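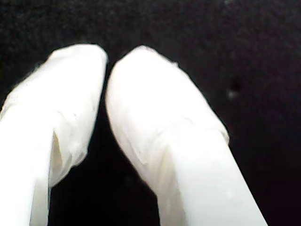
Two gripper fingers, close up, tips almost touching

Ferry from Wutgate to Melesmont -- do I need to book the car in advance?

Eilif Isaksson
We are going over to Melesmont in April with one car and a roof box, two adults and two children. The booking page wants the total height of the vehicle and I won't know that until the box is on. Can I book as a normal car and sort it out at the port, or will they turn us away? Also, is there any point in paying for the flexible ticket? It adds a fair bit to the fare and we are not likely to change our plans. We would be on the morning boat if that matters.

Cúc Đồng
Measure it before you book. Put the box on at home for ten minutes, run a tape up from the ground and write the figure down. I went over last spring booked as a standard car and they charged me the difference at check-in, plus a fee for changing the booking. They didn't turn me away, but the man said that was only down to there being room on the high deck. On a full boat you would be moved to the next one, and in April there are only 4 a day.

The flexible ticket is worth it if you are driving a long way to get to Wutgate. If you live nearby I wouldn't bother. A standard ticket can still be changed once up to the evening before, but you pay a fee and any increase in the fare.

Check-in for the morning boat closes 45 minutes before it leaves and they do stick to that.

Tín Châu
never booked in my life, just turn up

Bình Tăng
Turning up is fine in winter. It isn't in the school holidays, when the car deck fills up early and foot passengers are the only ones who get on without a booking.

One thing to add to Cúc's reply -- if you go through an agent such as Ivlow, changes have to be made with them and the port desk can't touch the booking. We spent most of a morning on the phone over a wrong number plate. Book direct with the ferry company if the price is the same. Bikes on the back count towards the length too, so measure that while you have the tape out.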